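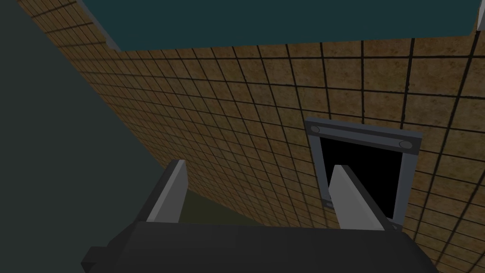 Testers wanted for a new herbal foot balm (and a hand one, if you garden)

Hello! I'm Mireille Khoury and I make balms, salves and infused oils under the name Butudetti, from a small unit in Pultham. Some of you will know me from the winter market, where I'm the one with the calendula all over her apron. I'm looking for 44 people to try out two new recipes with me this autumn, and I'd love it if you were one of them.

The first is a foot balm for dry, cracked heels. It's marigold and plantain leaf steeped in sunflower oil, then thickened with beeswax and a bit of shea butter. The second is a hand balm on the same base but softer, with comfrey leaf and a little lavender. I've been fiddling with both since spring and I'm at the stage where my own heels are no use to me any more — they've had every version going and I can't tell one from the next!

Both balms have been through their safety assessment, so you're not trying anything raw off my stove. What I want to know is how they feel, whether they sink in or sit there, whether you like the smell, and if you'd go on using them once nobody was asking you to.
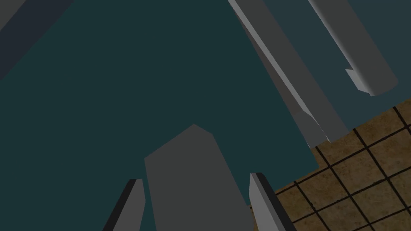
You'd use one balm morning and night for 5 weeks and fill in a short form at the end of each week. It takes a few minutes and there's a paper version if you don't get on with online ones. I'll ask for a quick chat by phone at the finish as well. I might ring at teatime, sorry in advance.

You need to be 18 or over and living close enough to Pultham to pick up your tins, as I can't post them this time round. Please don't sign up if you're allergic to bee products, lavender or anything in the daisy family (marigold is one of those), if you're pregnant or breastfeeding, or if the skin you'd be using it on is broken or being treated by a doctor. Do a patch test on your inner arm first and leave it a full day. If it itches or goes red, wash it off, stop, and tell me.

I'm afraid there's no money in it. You keep whatever's left in the tin, and everyone who sends in all their forms gets 2 full-size balms of their choice in December, when the finished batch is ready. I had nearly 389 forms back from my last lot of testers and I read every one, including the lady who hated the rosemary. (She was right, it's gone.)

To put your name down, pick up a form from the counter at Hirer on the high street, or from the Ahmadpour tea stall on market mornings. Tell me which balm you'd like, a bit about your skin, and the best way to get hold of you. Forms back by the end of September 2021 please, and I'll be in touch with everybody either way — even if it's a no for now, I'll keep you on the list for the lip balm.

Mireille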